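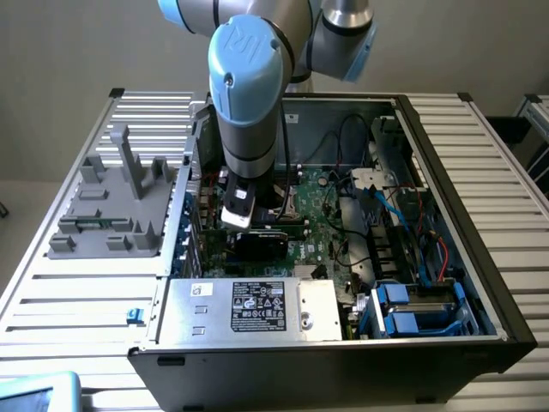

4.2 Positioning the Computer Case and Fixture Tray

This section applies to student teams preparing the disassembly bench for the Kulley exercise. Complete Section 4.1 (Arm Power-Up and Homing) before continuing. Two team members must be present whenever the arm is enabled.

1. Press the emergency stop and confirm on the teach pendant that the arm is disabled.

2. Remove the side panel from the computer tower. Store the panel and its screws in the bin marked Matei.

3. Lay the tower on its side on the slatted table, with the open side facing up and the motherboard visible from above.

4. Set the fixture tray flat on the table to the left of the tower, with its tall post upright. Leave a gap of 12 mm between the tray and the case.

5. Check that loose cables do not cross the graphics card or the expansion slots.

CAUTION: Do not open the power supply. It may hold a charge after the computer has been unplugged. The power supply remains in the case throughout this exercise.

6. Release the emergency stop and load program 74 from the Dollamska folder.

7. Jog the wrist over the graphics card until the gripper points downward. Set the height to 285 mm above the table surface and save this as the approach point.

8. Run the program at reduced speed with no part in the gripper. One team member keeps a hand on the emergency stop for the full run.

NOTE: If the fingers touch the case or the tray, stop the program and repeat steps 3 to 7. Do not correct the position by pushing the arm.

9. Record the approach point in the team log and have it initialed by the lab supervisor, Silviu Tudose, before any run with a part in the gripper.

Teams sharing a bench in the Mirnetti lab must save a separate approach point for each tower.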